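My third novel, Flilgate, is now a finished draft of 280 pages. I typed the last line at half past six one morning in November and went back to bed.

A plastic bag on a hook:

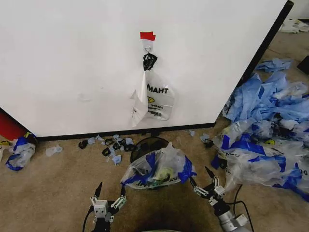
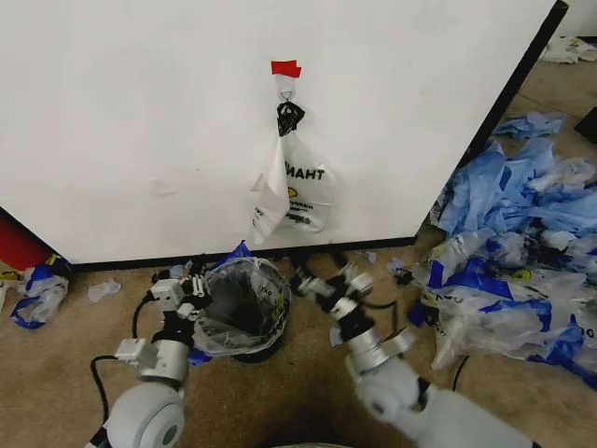
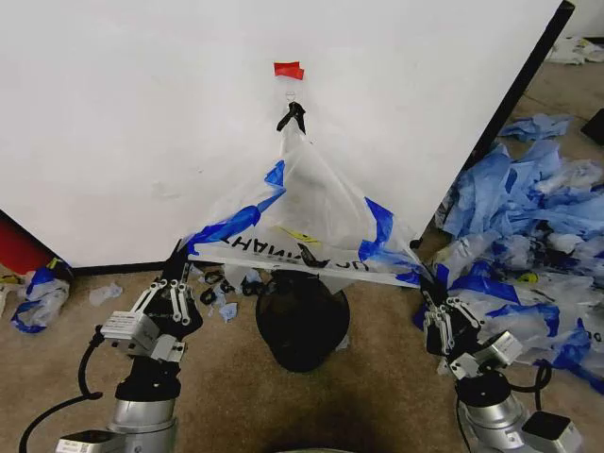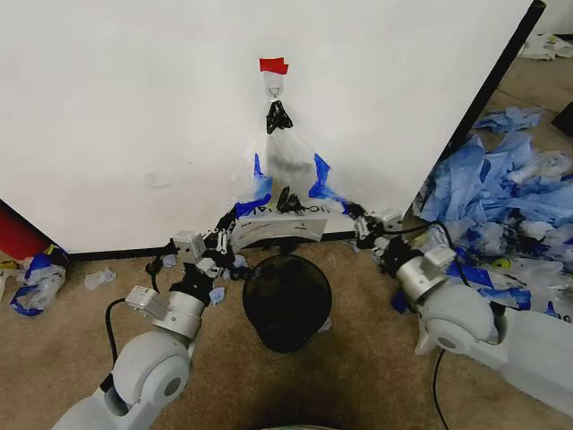 The draft is too long for a thriller of this sort. My first book, The Utstead Ferry, came in at 200 pages, and readers still told me the middle dragged. I have started by taking out the whole Cuvov chapter, where the inspector goes abroad and learns one thing he could have been told over the phone. It was 3,209 words. I liked the train journey and have kept it in a separate file, where I expect it will stay.

The ending is staying as it is. Two of my early readers guessed the killer and the rest did not, which seems a fair split to me.

I have also had a few emails asking whether Akanda, the second book, will come out in paperback. It will, in the spring, with a new cover and nearly 30 small corrections. Most are commas. One is a character who parks his car in chapter four and gets off a bus in chapter five - thank you to everyone who wrote in about that.

Next job is the opening, which I have rewritten twice and still don't like.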